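Project report: is the Stiven hand kit worth the money for a teaching lab?

Hamisi Kimaro and Stanisława Marciniak

1. What we were asked to do

Our department is thinking of buying robot hands for the second-year practicals, and the Stiven kit was on the shortlist. The sales page says that a beginner can go from unpacking to sorting small parts "in a single afternoon". We were given the loan of a kit in February and told to find out if that was true. We had no contact with Stiven apart from the help desk, and they did not see this report before it was handed in.

2. Setting up

The printed guide is clear as far as it goes, but it stops at the point where the fingers open and close. Anything after that is in the Hurkeo software, which has its own manual, written for an older version. Two menus named in it no longer exist. We wrote to the help desk and got a polite answer that repeated the manual.

The software also asks for a licence key each time it starts. Stanisława thinks this is a small matter. Hamisi does not – in a room of twenty students it would eat the first part of every class.

3. Trials

We planned 200 grasps, split between flat things and chunky things. Small cards on a table were the hardest by far. The fingertips are rounded and smooth, and a card lying flat gives them no edge to get under. Boxes went much better. We did some of the work at a table and some low down over the carpet, where we wanted to see how the hand could be pointed near the floor tape. 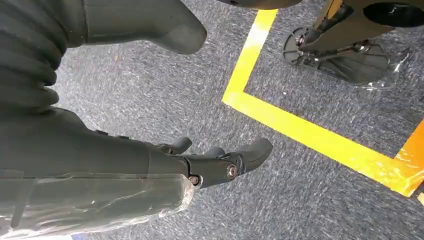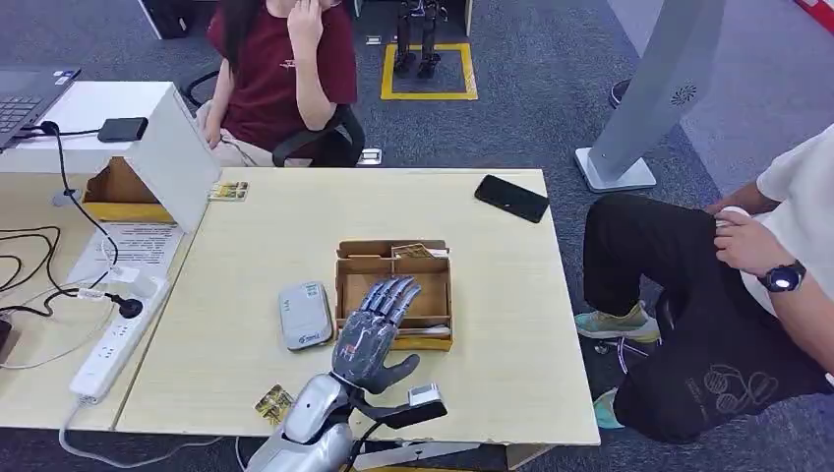

4. Results

We finished all the chunky trials and gave up on the flat ones before the end. The sales page shows the hand picking up a coin, but does not say how many tries that took. Our own notes for flat objects are mostly the word "slid". We tried a slower closing speed, which made very little difference, and a rubber fingertip cover from Khaemba, which helped but is sold separately.

We can't say much about wear. A loan this short tells you nothing about how the joints will be after a year of students, and the warranty leaves out "misuse in training settings", which seems odd for a kit sold to colleges.

5. Compared with the Gora

The Gora gripper in our lab has only 2 fingers and looks much less impressive. It is also easier to explain, and its software opens without a key. For the tasks in the second-year handbook we could not find one that needed more fingers than that. There may be later modules where the Stiven hand would earn its place, but we were not shown any.

6. Advice to the department

Do not order a full set yet. If a longer loan is on offer, take it, and ask Stiven in writing for the coin test settings and for a manual that matches the current software. The fingertip covers should be counted in the price when the two kits are compared.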